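4 Setting up a desk-tidying task

4.1 Scope

This section covers the preparation of a desk or worktop for the Druken arm when it is used to sort and clear small items. Read it together with section 3 (Mounting and power). It applies to controller software release 14 and later.

Desk work is harder for the machine than its size suggests. In the Irdale trial the arm attempted 258 pick-ups on ordinary office desks. Books, boxes and mugs were handled well. Cables, soft items and thin paper accounted for most of the stoppages. The arm should be treated as a helper for part of the job, and a person should expect to finish it.

4.2 Before you start

1. Switch the arm to Standby and wait for the amber lamp.
2. Remove liquids, blades and anything that must not be dropped.
3. Decide which items the arm may touch. Enter them in the Permit list (menu 4, Items).
4. Enter everything else in the Leave list. Items on neither list are left in place, but the arm may brush against them.
5. Check the room lighting. Turn lamps and lit screens away from shiny or curved surfaces where possible.

CAUTION: Do not permit the arm to pull any cable that is plugged in. The grip sensor cannot tell a free cable from a connected one.

4.3 Checking the work area

Take a test view before the first run. The wide lens on the gripper bends straight edges into curves, and objects close to it look much larger than they are. Compare the test view with the desk itself when drawing the work zone.
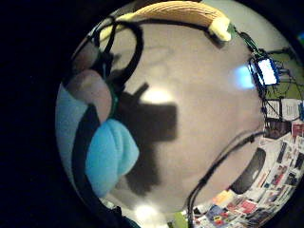

Figure 4-1. Test view with cables, a lit screen, soft material and papers. Note the glare on the grey curved surface.

Three conditions in Figure 4-1 need attention:

Glare. Bright spots on a pale surface may be read as separate objects. Mark them with the Ignore tool or move the light source.

Cables. Where cables loop or tangle, set the whole group to Leave. Release 14 does not follow a single cable through a tangle.

Soft material. Fleece and similar fabric changes shape when gripped. Use the Furukawa soft pads and select Slow Close.

NOTE: Overlapping magazines and loose papers are usually treated as one object. Separate them by hand, or place them outside the work zone.

4.4 First run

1. Clear hands and sleeves from the work zone.
2. Select Dry Run. The arm moves over each permitted item without closing the gripper.
3. Watch the full pass. Press Hold if the arm dips towards a cable or a screen.
4. Correct the lists and repeat step 2 until no Hold is needed.
5. Select Run. Stay within reach of the stop button.

A dry run takes roughly 13 minutes on a crowded desk - less if the Leave list is short. If the arm stops with code F4, it has lost sight of the item. Move the item clear of its neighbours and press Resume.

For pad replacements, contact the Fuststead service desk and quote the number on the base plate.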